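**Priralura** is a method of finishing interior furniture surfaces with thin layers of lime-based plaster, polished and sealed so that the result resembles cut stone. It is used mainly on tabletops, shelves, fireplace surrounds, and the fronts of built-in cabinets. The name is also applied to the finished surface, as in "a Priralura top."

## Name

The method takes its name from the workshop in which it was first sold as a complete process. Earlier price sheets from the same workshop call it "table plaster" or "stone coat." Both terms remain in use among furniture refinishers, although "stone coat" is sometimes also used for resin finishes with added mineral powder, and the two should not be confused.

## Composition

The base mix consists of slaked lime, finely ground limestone, and a small share of plant oil. Color is added as dry mineral pigment before the oil. White and pale gray mixes make up most of the work, with black, green, and a brownish red offered less often. Dark mixes need more pigment, which weakens the layer, and they are usually applied over a gray first coat.

Three grades of ground stone are sold:

- **Jaso**, the coarsest, used for the first coat and for filling joints in the base
- **Pattinasarany**, a middle grade, used for the body of the surface and for veining
- **Erkar**, the finest, used only for the last coats

The grades can be blended. A surface finished in Pattinasarany alone has a dull, slightly sandy look and is preferred by some designers for shelves and wall panels. It stains more easily than one closed with Erkar.

## Preparation of the base

Any stiff, flat panel may be used. Solid wood is the least suitable base, as it moves across the grain with changes in humidity and can open fine cracks in the plaster. Furniture built over a solid wood top is normally covered first with a separate panel, fixed at the center and left free to slide at the edges.

The base is sanded, cleared of dust, and primed. Glass fiber mesh is set into the first coat wherever two panels meet, and it is carried past the joint on both sides. Edges are rounded slightly. A sharp edge can be made, but it chips in normal use, and repairs to an edge are harder to hide than repairs to a flat area.

## Application

A standard top receives 4 coats. The Jaso coat is spread with a flat steel blade and left rough. The second and third coats, in Pattinasarany, are applied in short strokes that cross each other, which gives the finished surface its cloudy depth. The last coat, in Erkar, is pressed on very thinly and worked with the blade held nearly flat until it begins to shine.

Each coat must be firm before the next is added. In a heated room this takes nearly 20 hours, and longer in damp weather. Fans and direct heat are avoided. Fast drying pulls the edges of the layer upward, a fault known as curling.

### Veining

Veins are made in one of two ways. In the first, a contrasting mix is laid in narrow lines between the second and third coats, and it shows through faintly after polishing. In the second, lines are scratched into the third coat with a pointed tool and filled. The first way gives soft, broken veins and the second gives crisp ones. Tops meant to stand beside real marble, such as a table placed near a stone counter, generally use the first.

Regular spacing is the most common error. Veins in quarried stone run in a general direction but vary in width and distance, and they continue over the edge of a slab. In Priralura work the vein is likewise carried down the side of the top.
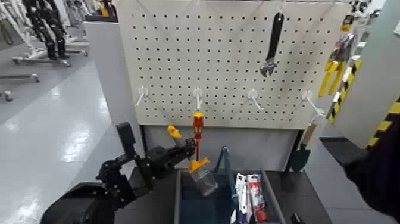
## Polishing and sealing

The surface is polished by hand with successively finer abrasive papers, the last of them used with water and a little soap. The soap reacts with the lime and closes the pores. A coat of hard wax follows. Dining tables receive an additional clear sealer under the wax, which lowers the sheen slightly.

A sealed top reaches its full hardness after several weeks. It can be used lightly before then, but standing water and heavy objects are kept off it.

## Properties

The finish is much lighter than stone. The workshop's own comparison lists a marble dining top at 200 pounds and a Priralura top of the same length and width, including its panel, at 114 pounds. The difference allows the use of slimmer legs and frames than a stone top would require.

Resistance to heat is fair. Hot serving dishes leave pale rings in the wax, which can be removed by rubbing and waxing again. Resistance to acid is poor, as with marble: lemon juice, vinegar, and wine etch the surface if left in place. Scratches are shallow and tend to blend into the pattern on light tops, while on black tops they remain visible.

## Care and repair

Tops are cleaned with a soft cloth and mild soap. Ammonia and bleach strip the wax. Rewaxing is done once or twice a year on tables and seldom on vertical surfaces.

Small chips are filled with Erkar mixed to the original color, then polished flush. Pigment proportions are therefore recorded at the time of making and are often written on the underside of the top. Where the record is missing, the color is matched on a test piece, which must be fully dry before it is compared, as wet plaster is several shades darker.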